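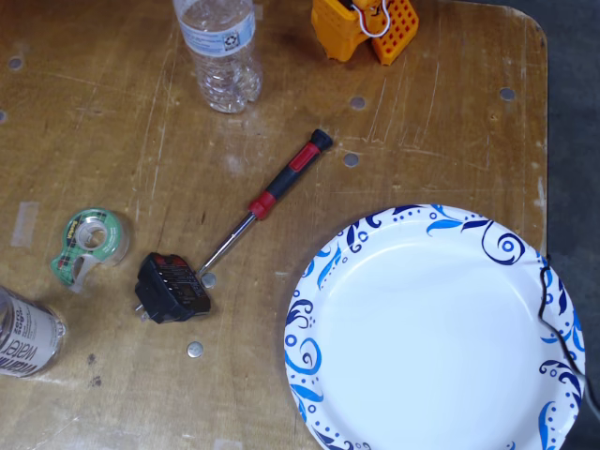

A screwdriver and a plug adapter on an old table.

Leave the scratches alone

Sep 27, 2019

I have worked at the same sort of table for 19 years, and most of them have been in a poor state. I think that is how a work table should be. Every so often someone suggests sanding it down, or covering it, or swapping it for something with a clean white top. I am against all of these.

A table with marks on it is a table people will use. They put a screwdriver down without looking for a mat first, and they leave a plug next to it while they go to find the right socket. Put a smooth new top in the same room and watch how people behave. They hover. They hold things in their hands that ought to be set down.

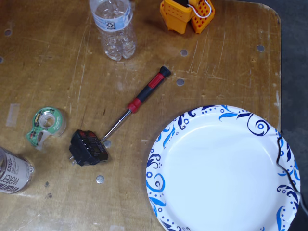 When we had the room at Clistermont, the owners wanted the tops refinished every June. It took 2 days each time, the place smelled of varnish for a week, and by autumn the scuffs were back. The money would have bought decent screwdrivers for everyone, with change for better lights.

I do accept that a worn top is no excuse for a messy one. Small parts get lost on a busy table, and drinks and electrical bits should be kept well apart – I am as bad at this as anyone. A tray for batteries costs very little. So does putting the tape back where it came from.

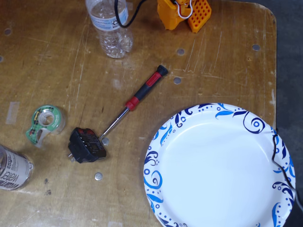 Tape, an adapter, coin cells and water, all sharing the one top.

There is a place for a shiny table. Screens and keyboards sit well on one, and nobody is going to drive a screw into it. At Osley there was a good long varnished table for that kind of work and it lasted very well. My complaint is with people who want every table in the building to look like that one.
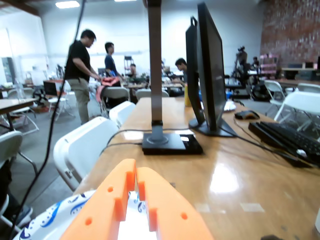 One reader of the Katance newsletter wrote to say that varnish is less trouble than I make out, and that a coat of wax twice a year would keep both kinds of table going. That may be so. I would still leave the scratches where they are.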